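Proyecto Lultik: recogida de demostraciones para clasificar paquetes

Informe de prácticas, segundo entregable
Grupo: Zhuoran Tian, Lihua Yu, Yuxi Long, Filippos Mavromatis
Entrega: 31 de mayo de 2024

1. Qué se pedía

Reunir ejemplos de una tarea manual para entrenar una política por imitación. Elegimos paquetería: coger un paquete del montón, buscar la etiqueta, leerla con el escáner y pasarlo al saco. Parece fácil. No lo es, sobre todo lo de buscar la etiqueta, que casi nunca está hacia arriba.

El modelo lo entrena el grupo de Corkutska, nosotros solo entregamos episodios limpios y anotados. Objetivo inicial: 2.000 episodios. Entregados: 174. Más abajo explicamos por qué, pero en resumen el objetivo se puso en febrero sin haber grabado nada todavía.

2. Montaje

Mesa de madera clara contra la pared, estantería al lado, escáner de mano con cable. Vista desde la cabeza, con las dos manos dentro del encuadre siempre que se puede. Probamos también una vista lateral fija y la descartamos: el montón tapaba la mano izquierda la mitad del tiempo.

El escáner va conectado al portátil y cada lectura deja una marca de tiempo. Eso nos sirve para cortar episodios: empieza cuando la mano toca el paquete, acaba cuando el paquete se suelta en el saco, y la lectura tiene que caer en medio. Si no cae, el episodio se revisa a mano.

Los relojes del portátil y de la cámara no iban igual. Perdimos 2 sesiones enteras por esto (ver apartado 5).

3. Protocolo

Antes de cada sesión se deshace el montón y se vuelve a echar. Sin ordenar. Al principio lo colocábamos bonito y los episodios salían todos iguales, Lihua lo vio al comparar las trayectorias de la mano derecha.

Reglas para quien opera:
- mano derecha, escáner, no se suelta en toda la sesión
- mano izquierda mueve los paquetes
- no hablar con los demás mientras se graba (se gira la cabeza sin querer)
- si se cae algo, se sigue y se anota

Mezcla de objetos: cajas de cartón de varios tamaños, sobres acolchados, bolsas. Los sobres son lo peor. La etiqueta se arruga, el plástico brilla, y hay que alisar con los dedos antes de leer.

4. Anotación

Cada episodio se parte en fases: alcanzar, orientar, leer, trasladar, soltar. Usamos la herramienta de Skondness, que exporta bien pero se cuelga con videos largos, así que hubo que trocear antes. Dos personas anotan lo mismo por separado y si no coinciden decide una tercera.

Donde menos coincidimos es en el límite entre orientar y leer. La mano izquierda sigue inclinando la caja cuando el escáner ya está apuntando, entonces ¿qué fase es? Acordamos contar como lectura desde que la ventana del escáner apunta al paquete, aunque la izquierda siga moviendo. Los episodios anotados antes del acuerdo se repasaron todos.
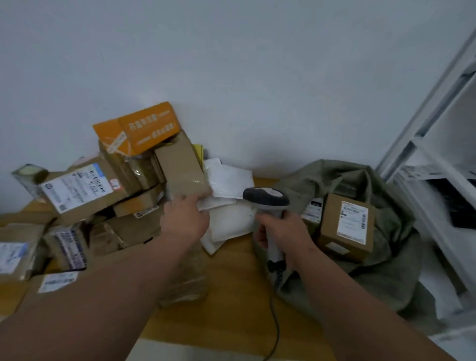 Zhuoran Tian

Un caso típico del límite del que hablamos: los dedos de la izquierda en el borde inferior de la caja lisa, el escáner ya inclinado hacia los paquetes. Con la regla nueva, lectura. Con la antigua cada uno ponía una cosa.

También se ve el problema del cable, que baja por la mesa entre los dos antebrazos. A Corkutska le preocupa que el modelo aprenda a esquivar el cable en vez de aprender la tarea. Propuesta: escáner inalámbrico para la siguiente ronda, pendiente de presupuesto.

5. Problemas

Desfase de relojes. Arreglado escaneando un código de prueba delante de la cámara al empezar. Las sesiones perdidas no se recuperaron.

Datos personales. Las etiquetas pueden llevar nombre y dirección. Filippos montó un difuminado automático para la versión que se comparte, falla con etiquetas giradas y hay que repasar a ojo. Es lo que más tiempo se ha llevado, más que grabar.

Poca variedad de operadores. Casi todo lo grabaron Yuxi y Lihua, las dos diestras. Tianyou Long, del otro grupo, se ofrecio a hacer sesiones con la izquierda pero no cuadraron los horarios.

6. Pendiente

- terminar de repasar el difuminado
- sesiones con zurdos
- otra mesa y otra pared, ahora el fondo es siempre el mismo
- preguntar en el almacén de Villaseñor si prestan más sacos

Los episodios y las anotaciones estan en la carpeta compartida del grupo, la versión sin difuminar solo en el disco del laboratorio.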